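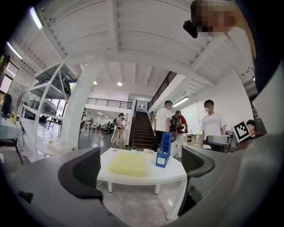

Barnmont Upholstery School started with one class, evenings only, seat pads and nothing else. Daiane Evangelista taught it in the back of her father-in-law's shop on Ostrowski Street, six students on borrowed stools. People kept asking what came after seat pads so she added footstools, then dining chairs, then the wingback course we still get most of our mail about. First-timers start with foam all the same. Flat piece, pale yellow, much like the pad on the low white table, and you learn to mark it, cut it square and wrap it before anyone hands you a staple gun. Dull for one evening. Worth it.

Who we are

Small. Daiane runs the school and teaches the beginners. Sebastião Quintana does frames and springs, came to us from a furniture factory, has opinions on glue. Grigoris Mitsotakis-Vlachou teaches the traditional side (horsehair, hand stitching, tacks) and also answers the phone, so be patient if it rings a while. Josué Falcão does fabric ordering and the Saturday-type drop-ins, which are not always on a Saturday, check the calender.

What we teach

Beginner seat pads, 3 evenings
Footstools and ottomans, one weekend
Dining chairs, six evenings, bring your own chair
Wingbacks, 17 weeks, yes it takes that long
Boat and camper cushions, spring only

Tools included. Foam and batting included for beginners, extra after that. Fabric is yours to pick, bring it or order through Josué. Please no velvet for a first project. You can, but the nap goes the wrong way on one panel and then you're unhappy and we're unhappy.

Bringing your own chair

Measure your car first. We have had chairs arrive on foot. If the frame wobbles, tell us when you sign up, Sebastião needs a week for the joints and glue has to set. No recliners. No sleeper sofas. Anything with woodworm stays outside, sorry, no exceptions, we had a bad September once and lost a whole rack of frames.

Storage is free while your course is running. After that we ask you to pick up within two weeks. There is a rocking chair here from the very first wingback class and if it's yours please call.

The Cavalcanti fund

Anselmo Cavalcanti took the footstool weekend when he was 81, then every other course, then left us money so people who can't pay can still come. Two places per term are kept for this. No long form, just write a few lines on why you want to learn and what you'd like to fix. Grigoris reads them all. Nearly 600 people have come through the school so far and some of the best hands came in on Anselmo's places.

Repairs?

We don't take in repairs. We get asked daily. We do keep a list of former students who do, ask and we'll send it over.

Getting in touch

Phone is best in the afternoon. Email gets answered, slowly, more slowly in exam weeks. Room 513, take the freight elevator if you have a chair with you, the stairs are narrow and the landing on four is worse then it looks. Street parking out front, loading only before noon.

Page updated 12/07/2020. Spring dates go up as soon as we have them.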